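Headlamp

A headlamp is a small light worn on the forehead, held in place by a strap, so that both hands stay free for whatever needs doing. Miners were among the first to depend on them, and the old flame lamps hooked to their caps are still lovingly collected today. Cavers, runners, campers and plumbers all came along later, each with their own firm ideas about what makes a good one (and they will gladly tell you, given half a chance).

Most modern headlamps use LEDs. A bright model may put out 300 lumens on its main setting, while trail runners often like something closer to 700. The June night walk at Estville, a much-loved local event, asks every walker to bring one along with spare batteries.
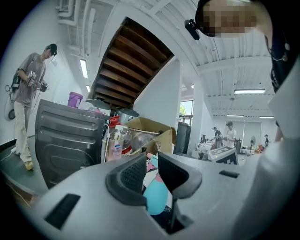

A small device worn at the front of a black head strap.

See also: Flashlight; Bicycle lighting; Miner's cap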